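From: Vittoria Negri
To: rebuild-list
Date: September 27, 2016
Subject: Re: Re: which Dells are worth saving

Quick one, I've got to be out of here by six. Answers under Euan's bits. Pics mixed in, sorry about the size.

> On Monday Euan Carnegie wrote:
>
> Before I drive over with more towers can somebody tell me what
> we're keeping? Last time I carried boxes up the stairs just to
> carry them down again. Also is the memory any good or do we buy
> new. And Blandine wants to know if she should order thermal paste.

Memory first. Don't buy new. We have a shoebox of pulled sticks and most of them are fine, they just need to go in one at a time and get tested before anybody closes a lid. 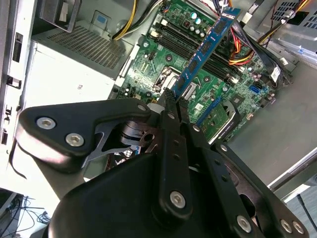 Sticks get sorted by size, then by speed, then whatever Tín has written on the bag. Blue boards with the little white label near the end, like the one over the slots there, go in the front half of the shoebox. If the label's gone put it in the back half and I'll read the chips with a magnifier when I have a minute. Please hold them by the edges. And if a stick won't seat, turn it around before you push harder, the notch is off center and it only goes one way.

> Do you want the fans left in or out?

In! Leave the case fan in and leave it plugged in. Heatsink is the thing that comes off, and it goes in a bag with its screws, and the bag gets the tower's number on it. Last batch came back with one big bag of screws for everything. Maëlys spent an evening on that and was not happy.
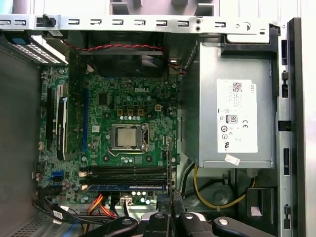
Paste: yes Blandine, please order, 2 tubes is plenty. Any processor that's had its cooler off gets cleaned and fresh paste, no exceptions, even if the old stuff looks ok. The smudges left on top of that CPU are the sort of thing I mean, it's only a thin film but wipe it down anyway. Coffee filter and rubbing alcohol, no paper towels, they shed. Leave the chip in the socket while you do it, lever down. Let it dry all the way before the new paste goes on.

> What about power supplies. Some of the ones I've got are filthy

Dust is fine, I have the air can. What I don't want is anything with a bent plug or a burnt smell. Don't open the supplies themselves, ever. 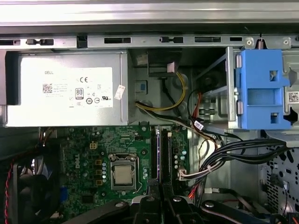
If it smells, write BAD on it in marker and put it on the floor under the window, with the recycling. Keep the label side readable, I go by the wattage when I match them up to boards and it's a pain when there's tape over it. Same for the cable bundles, no tape please, twist ties only.

> And drives?

Old drives stay with me untill they're wiped. Log each one in the Trinia sheet before it leaves the room. Last number used was 1,174 so start after that. If the sheet is locked, paper, and I'll type it in. 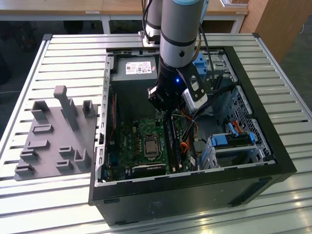
Caddies are the other thing. We're short, and a cage with no caddy means the drive just rattles around in there. So if a tower shows up with its blue one still in the cage, same as this black one, leave it where it is, don't pop it out to "keep it safe" because then it goes in a drawer and I never see it again. Lay the tower on it's side before you work on it, open side up. You need both hands free and the light is better.

So to answer the actual question. Keep: anything with a board and a supply that powers on. Don't keep: cracked fronts, missing side panels, anything that was stored in a garage over the winter. Euan if you can bring 3 that'd be good, I don't have shelf for more than that this week.

Also whoever borrowed the long Phillips can it come back

Vittoria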